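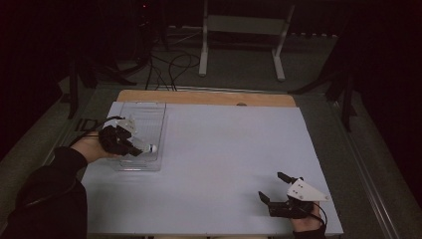
November 30, 2021. Left gripper fault again, episode 292. Encoder dropped to zero mid grasp and stayed there, jaws reading fully closed while they were obviously not. Object was the small white rounded one, held up right beside the wall of the clear bin, so a bad spot to lose width data. Right gripper open and idle the whole time, its trace is clean. Cable off the back of the left one curves away toward the table edge and I think thats the problem, strain at the connector. Same symptom Nayara logged on the Jirkgate bench in January.

Tried so far:
- restarted Emora logger, no change
- swapped left/right ports on the hub. Fault follows the gripper, so not the hub
- wiggled connector by hand. Drops out, comes back, drops out. Bingo

Pulled the rear cover. One crimp backed out of the housing, maybe 1 mm. Pushed it in, held for 36 episodes then gone again. Needs a new pigtail, not a shove.

Worse part: logger never threw a warning. It writes zero as if zero is a real width. Went back through the set of 500 and found 9 more episodes with the same flat line. All flagged, do NOT train on them until Nayara Prado has looked.

Safety note. If that zero gets through to the Antwi arm on replay it will try to close to full force. Replay locked out on my login, pls leave it that way.

To do: pigtail from Grotix (ordered, no ship date yet). Strain relief on both grippers, zip tie is fine for now. Add check for width stuck at zero longer then half a second. Re-record the flagged ones after the swap. Left unit is tagged, in the drawer with its cable.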